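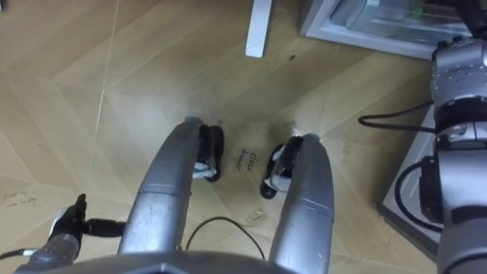
Wood-look flooring laid on the diagonal, in pale tan and a slightly darker brown.

The Second Life of the Village Hall

In the district of Justham, the public hall was for many years a building that people visited only when they had to. Residents came to vote, to collect permits and to attend the yearly budget meeting. For the remainder of the year the doors stayed locked, and the heating was set just high enough to protect the pipes.

That pattern has changed. The district now operates five halls under a shared-use program, the largest of them in the town of Collet. Last year the program recorded 3,371 bookings, including language classes, blood drives, chess evenings, tax clinics and a great many birthday parties. Fees are set by the district council and reviewed each August. Registered residents pay a reduced rate, and groups serving children under 13 pay nothing on weekday afternoons.

The idea was modeled on an older arrangement in Drostusska, where parish rooms have been shared among clubs and private households for two generations. Officials from Justham studied the Drostusska rules closely and adopted most of them. The key rule is that no single group may hold the same evening for more than one season without reapplying. Established clubs objected at first, and several moved to private premises. Most have since returned, in part because the halls are cheaper and in part because their members asked for it.

Flooring proved to be one of the more difficult decisions. A hall that hosts a dance class in the morning and a seated dinner at night needs a surface that can take both. The district's published guidance asks architects to consider noise, cleaning and the ease of replacing a damaged section. It also asks that the main room not resemble a gymnasium, a complaint that appeared often in early surveys of residents.
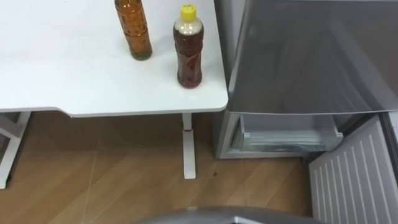

Catering is the part of the program that has required the most revision. Under the first set of rules, all food and drink had to be ordered through Cimer, the supplier that held the district contract. Small groups found this impractical. A reading circle of eight people does not need a catered service, and many groups wanted nothing more than a plain white table and a couple of plastic bottles, one with a yellow screw cap, brought from home. The present rules allow this for any gathering without paid admission. Cimer continues to serve weddings and civic receptions, and its menu is kept at the booking desk in Collet.

Access on Sunday remains under discussion. Demand is highest on that day, but staffing costs are also higher, and residents living near two of the halls have asked for quiet hours. The council has proposed opening from noon until six, with music permitted only indoors. A written consultation drew 446 replies, the majority in favor of the proposal, although many who supported it asked for an earlier start in winter.

The district has also begun to keep a record of groups that were turned away for lack of space. The first figures will be used in deciding whether the former school building in Collet should be added to the program or sold. A survey of its roof and drainage is under way, and the council expects to take up the matter when the fee review is complete.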